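Towels, Bins and a Very Patient Pair of Arms: Our Afternoon at the Skollmont Open Day

I signed up for the Skollmont open day mostly because the bus was free and I had nothing planned. I'm glad I did! For those of you who couldn't get a seat (I know the list filled up fast), here's my attempt at telling you what you missed.

We left Onthorpe right after lunch and got to the Listovbridge building with enough time to stand in the parking lot and argue over which door was the front one. It's an old furniture warehouse and it still has the big loading doors along one side, which were closed, and a little glass door around the corner, which was the right one. They gave us stickers to wear and a cup of coffee, and then a short welcome talk that I'll be kind and call thorough. The one bit I wrote down was that the shop floor is 4,000 square feet and that only part of it is robots. The rest is desks and storage, same as anywhere.

They split us up after that and took us around in groups of 11. My group started in the parts room, where there are drawers and drawers of screws, cables and spare fingers for the grippers (they do call them fingers). A man in our group who used to repair sewing machines asked so many questions in there that we were late for everything else, and I didn't mind a bit, because his questions were better than mine. He wanted to know how often the joints need looking at, and whether you can feel it in the arm when one is going bad. You can, apparently. It gets a sort of grit to it.

Next was a talk about the Mwaipopo project, the one most of the people on our bus had come to hear about. The idea is to get robot arms doing the dull sorting jobs in places like community laundries and shelters, where there's always a mountain of cloth and never enough hands. I had pictured something like a car factory, with big orange machines swinging around behind a fence. Mwaipopo is much smaller than that. Everything fits on a table, and the job they were showing us was putting towels in bins.

I'll admit I thought, well, towels, how hard can it be? My six-year-old grandson puts towels in a bin. (He puts them near a bin.) But the woman running the talk handed a dish towel around and asked each of us to pick it up using one finger and a thumb, with our eyes half closed, and then say which part of the towel we had hold of. I said a corner. It was the middle. She explained that a cup is always the shape of a cup, but a towel is a new shape every time you drop it, and when two are lying across each other the arm has to work out where one stops and the next one starts. I've thought about that every laundry day since.

They keep a tally of practice runs on a whiteboard by the door, and it stood at 1,368 when we walked in. Each run starts with somebody messing up the table again. I asked if that was a paid job and they said yes, and that it's the one everybody's kids want.

Then we finally got to the table. There were two arms, one on each side, and we were allowed to stand closer than I expected, behind a line of tape on the floor. I'd guessed it would be noisy, and it was more of a hum, with a little whirr whenever an arm changed its mind. We all went quiet at first, the way you do at a magic show, and then by the third or fourth towel we were all talking to it. "Left a bit! Left a bit!" One lady from the back of the bus clapped every single time something went in a bin. The staff seemed used to it.

What struck me was the pace. I've seen those videos where robots zip around, and I'd half expected to be a little scared. These took their time. An arm would come down, stop, think (I know it isn't thinking, but that's how it looks), close on a bit of cloth and lift. Sometimes it came up with nothing and went back for another try. We cheered just as loud for those. 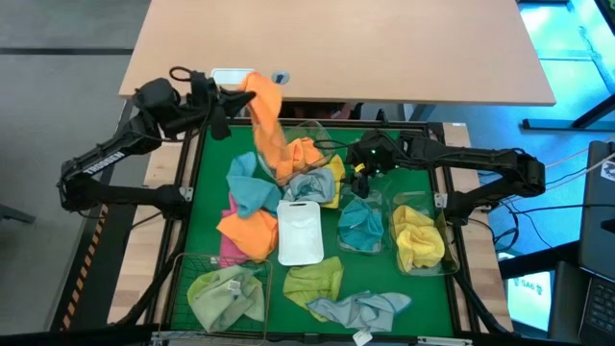
An orange towel held up over one of the clear bins at the towel table, with more still to go on the green mat.

I took far too many photos and this is the one I like best, partly for all the colors. The towels come in lime, teal, pink, yellow and plenty more, and there's a cutting board and a wire basket in with them, so the table looks like somebody's kitchen drawer got emptied out. My neighbor on the bus wanted to know why the cutting board. I forgot to ask, so if anyone from another group found out, please write in.

At the end there was a question session back in the welcome room, with cookies. People asked the things you'd expect. Will it fold? (They're working on it, and folding is a lot harder.) What does it cost? (They wouldn't say, which I took to mean a lot.) Does it take somebody's job? That one got a longer answer than the others, and I thought a fair one. The laundries they've been talking to can't fill the shifts they have, and the people who do work there would sooner be running the machines or talking to folks at the counter than sorting. I don't know that everyone in the room was convinced, and the talk kept going on the bus all the way home — loudly, in the back rows.

A few practical notes if you'd like to go. The next open day is in May, and the afternoon tour starts at 2. Wear flat shoes, as the floor is hard and you're standing for most of it. There are only a few chairs at the towel table, so ask for one at the welcome desk if you need it and they'll carry it around for you. The coffee is better than ours. The sign-up sheet for the bus is on the board in the hall at Onthorpe, and there were still spaces when I walked past it this morning.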